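HILTLEY, July 2018 - The Hiltley Herons, who have lost 15 straight home games and remain in excellent spirits, will let their fans pick the starting lineup for the season finale against Wativlow.

Ballots cost $2 at the Peixoto Field ticket window. Fans may vote for any player on the roster, including the ones they have been yelling at since spring.
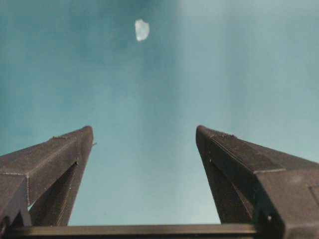

The first 50 voters get a Herons cap, courtesy of Jomura Sporting Goods. Proceeds go toward new youth league uniforms. The club has also set aside 94 seats behind the dugout for fans who wish to explain their choices - loudly, if history is any guide.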